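4.2 Adding an offline donation

Use this procedure to enter cash and checks collected on paper sponsorship forms. Online gifts post to the fundraiser's page without manual entry.

1. Open Zirkel and select the campaign.
2. Select Donations, then Add Offline.
3. Enter the sponsor's name as written on the form.
4. Enter the amount and select Cash or Check. For checks, enter the check number.
5. Select the fundraiser to be credited.

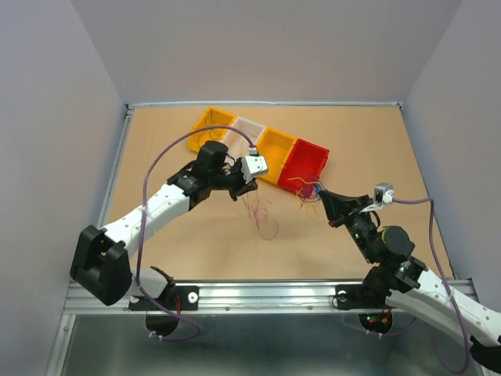
Zirkel User Manual, page 115

6. Select Save. The entry is marked Pending.

Note: Pending entries do not count toward the campaign total. A second user with the Approver role must release them. See 4.3.

Caution: Do not enter a pledge as a donation. Pledges are recorded under Pledges and converted when payment is received.

To enter a full form at once, select Batch in step 2. A batch holds up to 200 lines. Lines without an amount are rejected when the batch is saved.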